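Digital Photography for Beginners
Handout 4: Exposure, or why your pictures are too dark
Tutor: Huguette Tessier, Galtadham Evening Classes
Revised 6/22/21

Last time we covered holding the camera the right way up. Well done, all. Now for the three settings that decide how bright a picture comes out.

Aperture is the hole in the lens. A small f-number means a big hole, and whoever arranged it that way has never apologised. Big hole: more light, blurry background. Small hole: less light, more things sharp, including the wheelie bins.

Shutter speed is how long the sensor gets to look. 1/500 will freeze most dogs. At 1/4 you will need a tripod, or a wall, or nerves much better than mine.

ISO is how hard the camera tries with the light it has been given. Start low. Push it up indoors when you have run out of the other two, and accept a bit of speckle.
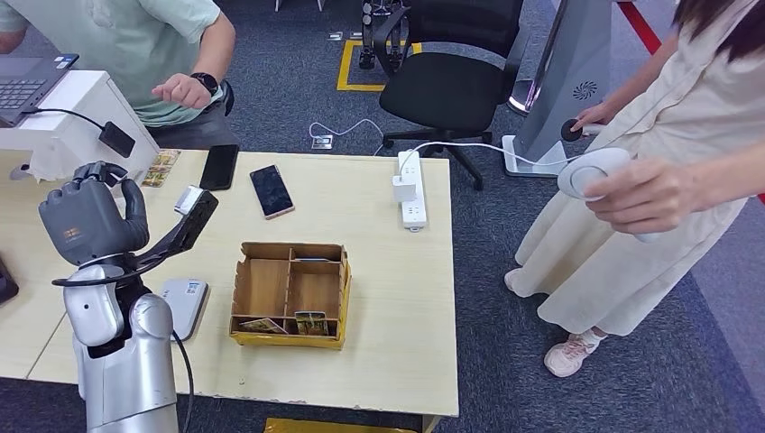 Fig. 2. Tabletop subject with a yellow and tan cardboard organiser.

The three trade against each other in stops. One stop doubles or halves the light. If you open the aperture by a stop and want the same brightness, make the shutter one stop faster or halve the ISO. Bit-na Ji asked whether the camera could do this for her. It can, and it will also decide that snow is grey.

For that, use exposure compensation (the button marked +/-). Plus for snow and white walls, minus for black cats. Put it back to zero afterwards. I never do.

Homework
Photograph one object near a window at f/4, f/8 and f/16, keeping the ISO fixed and letting the shutter follow. Write the settings down. Bring two prints and no excuses about the printer.

Next handout: focus, and where it went.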